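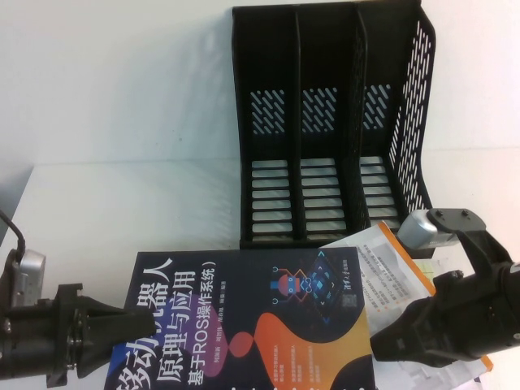

Student Projects > Health Business > Reports

Search this site Enter keywords Go

Should Miresmont Buy Ebihara? A Student Project Report

August 12, 2018

2 min read

Our task was to pick a takeover in medical devices and decide whether the buyer should go ahead. We chose the case set by our course at Pusdale: Miresmont, a maker of ultrasound scanners, wants Ebihara, a smaller company selling biopsy needles. I'd never read a set of company accounts before this and I loved it (even the footnotes!).

Miresmont's offer is £388 million. Ebihara sells to 83 hospitals, and we began by sorting these into those that already use Miresmont scanners and those that don't. The overlap was much bigger than we had guessed, so one sales team could look after both products – a real saving, and it took us a whole afternoon to work out how to price it.

Our own value for Ebihara came to £386 million, only £2 million under the offer. We were thrilled to land so close! The figure does move a lot if needle sales slow down, though, and a rival called Ninton plans to launch a cheaper needle in December. We ran the sums again with lower prices and the deal looked much weaker.

We recommend going ahead, with part of the payment held back until Ebihara's first full year of sales is known. Next time we'd like to speak to hospital buyers, as everything we know about switching suppliers came from the case pack.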